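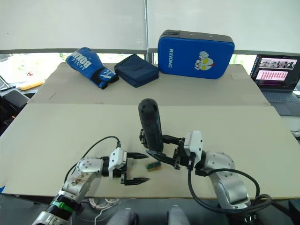
Thảo Ngô escreveu-nos depois do último relatório que os dois braços lhe pareciam muito próximos um do outro, e perguntou se não era melhor afastar as bases antes de gastar mais dinheiro em garras. A pergunta é justa e por isso começo por ela.

Medimos de novo. Entre as bases podemos ganhar no máximo 13 centímetros sem refazer a estrutura, e com essa distância o braço esquerdo deixa de chegar bem à peça que o direito segura. Decidimos manter as bases onde estão e limitar por programa a zona em que os dois entram ao mesmo tempo. O limite já está no controlador. Falta testá-lo com velocidade normal; até agora trabalhámos só na velocidade reduzida.

Despesas do período: a verba da Wastetstead foi usada em cabos, parafusos e dois conjuntos de dedos para as garras. O fornecedor enviou o primeiro conjunto com furação errada e a troca demorou quase 10 dias. Durante esse tempo avançámos com o cartão da mesa, que foi posto para proteger o tampo e também para podermos marcar posições a lápis.

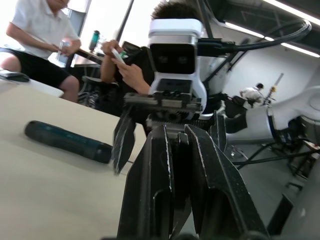
O limite de zona obrigou-nos a repetir a calibração das câmaras de pulso, porque os pontos de referência antigos ficavam fora da área permitida. Fizemos a calibração cinco vezes. O erro na direita ficou dentro do que prometemos no plano; na esquerda ainda não, e suspeitamos do suporte, que tem uma pequena folga. Um suporte novo está a ser desenhado na oficina Đào, que nos empresta a impressora fora das horas de curso.

Sobre o programa Jiltach, que coordena os dois braços: a versão presente aceita oito posições gravadas por tarefa. Para a montagem que queremos mostrar em novembro isto chega, mas sem margem. Peço que a compra do segundo computador fique em espera até termos uma resposta sobre este ponto. 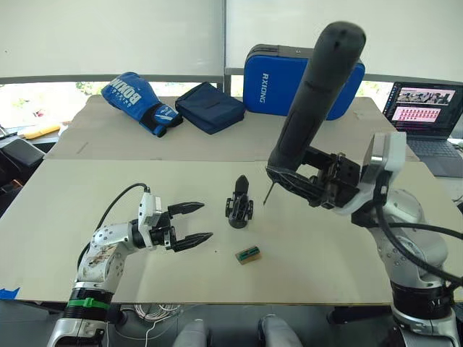
Endville, 23 de maio de 2022

Acrescento o que ficou combinado para o período seguinte. Primeiro montamos o suporte novo no pulso esquerdo e repetimos a calibração desse lado. Depois passamos à velocidade normal, com uma pessoa sempre junto do botão de paragem. Os cabos brancos que estão no chão por baixo da mesa vão para uma calha, trabalho que já devia estar feito e que adiámos duas vezes.

Não pedimos verba adicional. Pedimos somente autorização para passar o saldo dos cabos para a rubrica de impressão, e agradecemos uma resposta por escrito, para juntarmos às contas.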